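Spent the afternoon swapping fingers on the two-arm table. Same arms, same controller, same camera. Only the fingertips changed. Notes below, mostly so I stop losing them.

Set A is the stock Lasberg finger, hard and flat. Set B is the Nikska, softer pad, a bit wider at the tip. Both bolt on with the same screws. Swap time per hand was 7 minutes once I found the right driver.

Each set got 22 tries per item. Cloth, chopsticks, fork, knife. Gripper force stayed fixed for all of it.

Fork and knife on a cutting board are hard for both. The handle sits nearly flush, so the fingers have to come down on either side and touch wood before they close. Set A stalled the wrist a few times doing this. Set B bent enough to get under.

Cloth was the surprise. Set B got 21 of 22. Set A got a lot of pinches that looked fine on camera and then slid out on the lift.

Chopsticks went the other way. Hard fingers were better. The soft pads let the stick roll, and then the angle is off when you try to place it.

Cloth work with the right arm, left one waiting its turn:
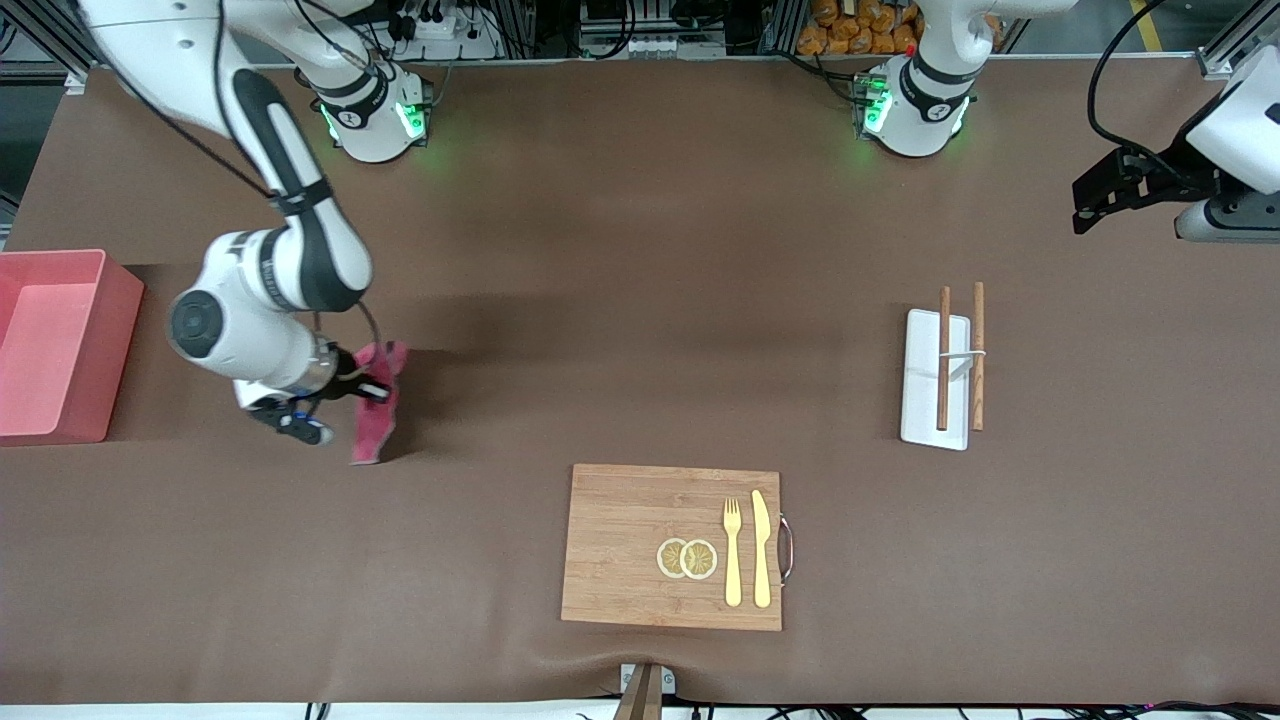
Liluvier asked whether the pads would hold up, given that theirs went shiny after 4000 cycles and started dropping fabric. Fair point, and I don't have an answer yet — mine are nearly new.

Next up is one set on each hand. Soft on the right for cloth, hard on the left for sticks. I'll also rerun the fork with the Tuhiwai controller and a lower approach speed. Numbers when I have them.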